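A Place for Everything, and Tape to Prove It 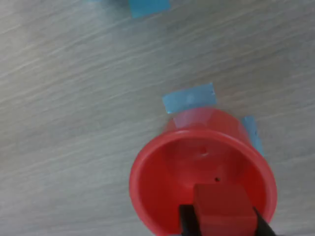
A red cup and blue tape on a gray surface.

I have been hearing about tape for most of this year. First it was a workshop at the community center in Gamport, where a woman in a very clean apron explained that a household runs on "home positions." Then it was the newsletter from Bruvura, the storage shop, which wanted 30 dollars for a starter kit of colored strips and a leaflet. By March two of my neighbors had tape on their kitchen tables and one had it inside her fridge.

The idea is simple enough. You decide where a thing lives, you mark the spot, and you put the thing back on the mark every time. The cup goes here. The keys go there. Once the spot is marked, the argument goes, you stop having to think about it, and so does everyone else in the house.

I don't buy it, or I don't buy most of it.

Start with the cup. A cup is about the worst candidate for a fixed address that I can think of. It gets picked up, filled, carried to the couch, left by the bathroom sink, brought back, washed, dried and picked up again. Its whole working life is spent away from wherever you say it belongs. A cup that sits on its mark all day is a cup no one is drinking from. And when it does come home, I want it in the cupboard with the others, where dust can't get in it. Why would I give it a reserved parking space on the one flat surface everybody in the house is fighting over?

People who like the tape tell me I am missing the point, that the cup is only practice. You learn on the cup and move on to the scissors and the mail. Fine. But I have watched how this goes in my own house, and the habit didn't travel. I marked out four spots on our kitchen table with blue painter's tape (from the drawer, no starter kit). For two weeks we were very good. We set our things down on the marks like people setting a table for a magazine. In the third week the mail landed on the cup's spot, so the cup went on the scissors' spot, and the scissors went wherever scissors go, and from then on the tape was decoration.

It was also not very nice decoration. Painter's tape is made to come off, and I respect it for that, but leave it on a table where people eat and it starts to show its age. The corners of mine curled. Crumbs got under them. I wiped around the strips for a while, then wiped over them, then peeled them off and found I had to wipe the table properly anyway. The Skotilum catalog sells a permanent version, a set of vinyl outlines at 90 dollars, which solves the curling and leaves you with a picture of a cup stuck to your table for good.

Now the fair part. I have seen marks on a surface do real work. My father had a pegboard in his garage with every tool drawn around in black marker, and you could tell from the doorway if the pliers were out. Jelínek, the bakery near us, has tape on the counter to show where the trays go, and on a busy morning three people can work there without a word. I would not touch one strip of it.

But look at what those places have in common. The same objects come and go, they do the same job, and there is a price to pay if one goes missing. A tray in the wrong place at the bakery means somebody burns a hand. A cup in the wrong place in my kitchen means I use another cup. I own plenty.

What bothers me more is who the tape is really talking to. In the houses I know, one person puts it down and everybody else gets told about it. It is a note left on the table in a language of little blue strips, and the note says put it back. I have left that kind of note myself. The mess in most kitchens comes from too much stuff and too little table, plus one or two people who do most of the picking up, and if that is the quarrel, I would sooner have it out loud over dinner.

So here is what I would try before spending anything. Clear the table completely once a day, at whatever hour your house can stand it. Get rid of the cups you never reach for. Put a hook by the door for the keys - a hook works, I will give hooks my full support. And if after a month there is still one thing that goes astray and makes you late, go ahead and mark a spot for that one thing.

I kept the rest of the roll, by the way. We are painting the hallway.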